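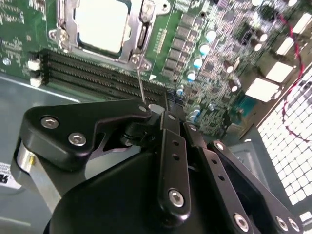
The arm stopped dead again last night, 19 minutes into the run, and this time I think I know why. The job is getting it to work the retention lever next to the CPU on an old desktop board. Akard, my control script, logged a grip force fault and then kept closing anyway for 2 seconds before the stop kicked in. That second part bothers me a lot more than the fault does.

I went back through the log this morning. The force reading froze at its last good value, so the script thought it was barely touching anything. I wiggled the Gosix sensor cable at the connector and got the same freeze 5 times. Bad crimp, probably mine.

New cable is ordered. I also changed Akard so a reading that doesn't move for a few samples counts as a fault and cuts motor power - no retry, no waiting. It should have done that from the start.

Until the cable gets here I'm only running it at low speed with my hand on the stop button. The memory slots can wait until November.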